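Chapter 3
Dividing a Room Without Building a Wall

I grew up sharing a bedroom with my sister Archana, and for 18 years we fought over an invisible line down the middle of it. A curtain came first, then a bookcase, which she kept turning around so the books faced her!

You probably have a line like that somewhere at home. In this chapter I want you to find it — walk through with a tape measure and a pencil — before you shop for anything. We'll start with folding screens (my favorite, and the easiest to move), go on to curtains and open shelves, and finish with Oona Suominen's studio apartment, which she rearranged in a weekend.

One tip before we begin: a screen stands up best when its panels zigzag a little, so measure your floor space with the folds in, and leave yourself room to walk past.

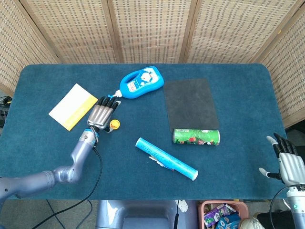

Reading time: 8 minutes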